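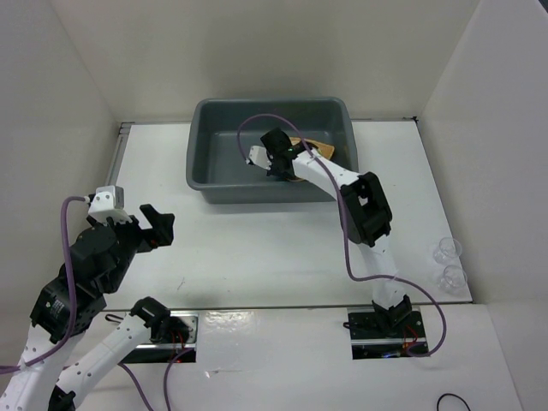 talk notes – August 3, 2018 – keep to 20 min, leave 5 for questions

**Open**
- Thanks, who I am, Stimance, one line only. Don't do the company history
- Question for the room: who has driven an arm by remote? Who has pushed one around by hand? Wait for hands
- Say up front: this talk is on the *showing*. Learning side is tomorrow, different speaker

**Two ways to show a task**
- By hand: grab the arm, move it through the job, joints record. Quick to start. Trouble – your own arms are in the camera view, and you feel the weight of the thing so you cheat without knowing
- By remote: operator holds a second device, arm follows. Slower to learn. But the cameras see only what the robot will see later
- We went remote for everything at the Drerkthorpe bench. By hand still used for checking reach, nothing else

**Bin task (slide up)**
- Right arm working down in the gray bin, flat tan-brown piece under the gripper. Left arm folded back, out of it
- Let them look for a few seconds. DONT talk over it
- Flat things are the worst. Nothing to get your fingers round, and the gripper hides the piece right when you need to see it
- Point at how much of it is covered by the arm. Operator is going on whatever shows past the side
- Bin walls = fewer angles to come in from. New people always try straight down first
- Point at the purple cable, arching across the bin. Cable slack is a real part of the job. Too short, it tugs the wrist. Too long, it ends up in the grip

**What we got wrong** (slow down here, this is what people came for)
- First round: 108 demos, one operator. Looked great. Kept 49
- Why tossed – long pauses. Operator stops to think, robot learns to stop too. It sat over the bin like it was waiting for a bus
- Also regrasps. One or two are fine, you want some recovery in there. Five in a row is just noise
- Second arm drifting. Operator's other hand gets tired, arm creeps. Now we park it before recording starts, and check it's parked
- Bin in the same spot every time. Obvious now. Wasn't at the time

**What we do now**
- 60 demos a session max, then swap operators. After that people get sloppy and won't admit it
- 6 practice runs first, thrown away no matter how good
- Move the bin a little between runs. Turn it sometimes
- Write down fails when they happen, not at lunch
- Operator watches their own playback before the next batch – biggest single fix we made, say this twice

**Orodov setup** (skip if past minute 14)
- They do hand guiding, with a pedal to start and stop. Nice idea, stole the pedal
- Their tasks are mostly pushing and wiping so the hands-in-view thing hurts them less
- Don't make this a contest

**Butkienė method** – one sentence, they'll ask anyway. Splits a long task into short shown pieces, joins them after. We've tried it on two tasks, too early to say. Seperate talk really

**Likely questions**
- How long to train an operator? – couple of days before their stuff is usable, depends on the person
- Gloves/VR? – tried it, arms got tired, went back
- Both arms at once? – yes but its a different skill, start people on one
- Sim? – not my area, point to tomorrow

**Close**
- Next round is September, two-arm tasks, looking for sites to swap demos with
- Back to the bin slide, leave it up during questions
- Bring adapter!! the podium only has the old plug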